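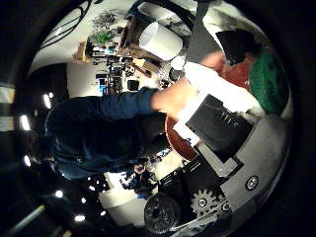

*Gear side of the gripper, finger and bracket in view*

**Gripper stops short of fully open after a few hundred cycles**

**Amber Mulder**

Hi all, I look after one small gripper cell (we call it Clustum) and I've got a fault that's driving me up the wall. It homes fine first thing, picks nicely, and then somewhere past 300 cycles the fingers stop opening all the way. On Monday it got to 413 before I gave up and switched it off.

I've cleaned the gear teeth with a dry toothbrush and nipped up the screw in the middle of the gear. That bought me 100 extra cycles, if that.
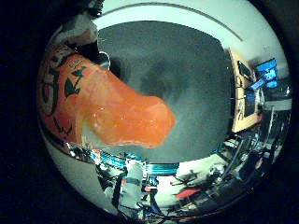
If I power down and home it again it's perfect, which makes me think nothing's bent. There's no grinding, just a soft tick near the end of travel. I haven't touched the speed or the grip force, and the bracket doesn't wobble when I waggle it by hand.

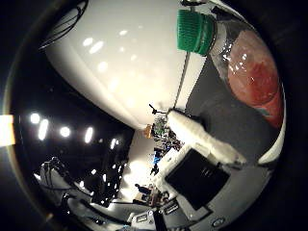 My other worry is the wiring. I re-dressed it in August when I swapped a finger, and I may have been a bit mean with the slack. The two thin black cables come down over the top of the white finger and follow its outside curve, so could they be tugging when it opens? I don't fancy stripping the lot down if a bit of slack would sort it!

**Linness**

sounds like the motor, had one go the same way. get a new one

**Urszula Domański**

I wouldn't buy a motor yet! If homing puts it right, your position reading is drifting, and I'd look at that gear first. Mark the hub and the shaft with a line of paint pen straight across both, run 200 cycles and see if the two halves still meet. Mine had crept round by nearly a tooth (and yes, it ticked). Take the screw right out, clean off any grease, put a tiny dab of medium threadlock on and leave it overnight before you run it.

Do the cables as well while you're there. Open the fingers by hand with the power off and feel for them going tight. Tie them further back towards the wrist if they do, and leave a loose loop you can get a finger under.

**Amber Mulder**

Paint pen's out, will run it after lunch. Thanks Urszula!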